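Open day at Hornetley

Aug 28, 2021

I went to the open day at the Hornetley robotics workshop in Dulcombe, which I had meant to do back in May before they moved the date. Parking was easy. At the desk they gave me a paper badge with the number 107 on it and a map I didn't need, as the building is one long hall with a few side rooms.

The laundry demonstration was in the second side room. They let us in by small groups and asked us to stay behind the robot. It has two arms with a two-finger gripper on each, and the job is to get clothes from a basket into an ordinary front-loading washer. A screen by the door showed the view from its head, and I took a copy from the handout page when I got home.

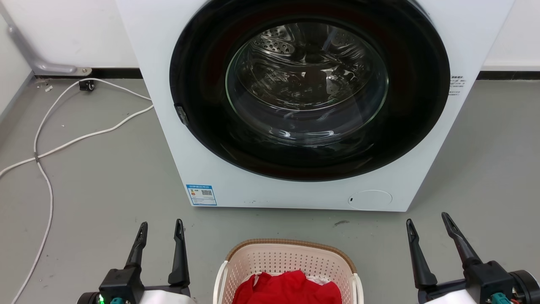 I asked how much practice the arms had been given. The answer was 1,983 recorded runs, of which 434 were done in that room and the rest at their other site, Jatorside. Most of the trouble is with thin fabric, they said, and with two things picked up at once. Opening the door is a separate job with its own training.

The talk afterward ran 57 minutes and was mostly slides. I would have liked more time in the side room – the questions there were better. Coffee was from the Fontes van outside, cash only. They plan another open day next year, and I put my name on the list.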